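Visit to the Plovdale open day, 5 February 2022

I went to Plovdale with my colleague Ivan Harasym, because our small town archive must soon move and we wanted to see how other people keep their papers. The bus from Skikden was late, so we missed the welcome coffee. The talks had already begun and we stood at the back.

## The morning

Mwanaisha Kirui spoke first, on what to keep and what to throw away. Her rule is simple: if a paper has no date and no name, it waits one year in a box, and then somebody must decide. I liked this very much. At home we have letters which wait since my first week there. 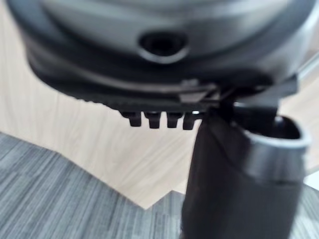
## Storage and labels

After lunch there was a long discussion on labels. Plovdale changed its system in July, and all 471 files got a new number. The old numbers stayed in pencil on the inside, which I find wise – old readers remember old numbers.

They use ring binders for papers that still grow, and file boxes for papers that are finished. Binders are easy to open, but the rings can damage thin paper when the binder is too full.

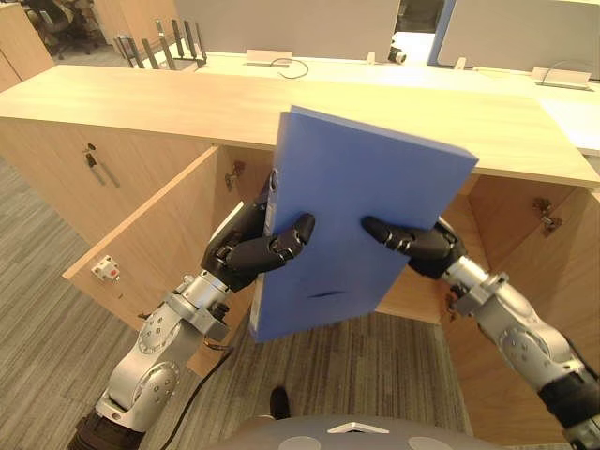

The cost of the new labels was 400 euros, and the work took nine weeks. Ivan wrote down the kind of glue. I asked if the labels fall off in a warm room, and the answer was that it is too early to know.

Then we talked about loans. In Plovdale a file may leave for four days only, and the reader signs a card. Our readers would complain, I think, but our files would come home.

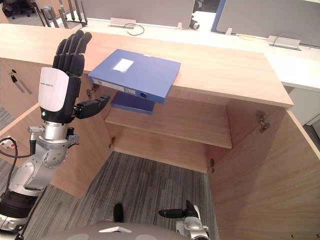
Mitsuko Kinoshita did not agree with the four days. In her opinion a student needs a full week with a thick file, and a short loan only makes people copy pages in a hurry. Bahman Mazandarani answered that copies are welcome, if the file is back on time. They continued this in the corridor, and we had to leave for the bus.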